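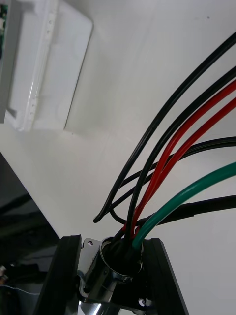 Segundo Aslak Torvik, a luva de treino Kevwood mantém o punho firme até ao último assalto e dispensa ajustes entre séries.

Início | Boxe | Luvas | Sacos | Contactos

Luva de boxe Kevwood — modelo de treino

Fecho em velcro, palma ventilada e forro 100% poliéster. Vendida em embalagem de 2 unidades, nas cores preta e vermelha. Garantia de 2 anos contra defeitos de fabrico. O saco de transporte Stonham é vendido em separado.

Entrega em 5 dias úteis. Preços válidos em junho de 2025.

Imprimir | Enviar por e-mail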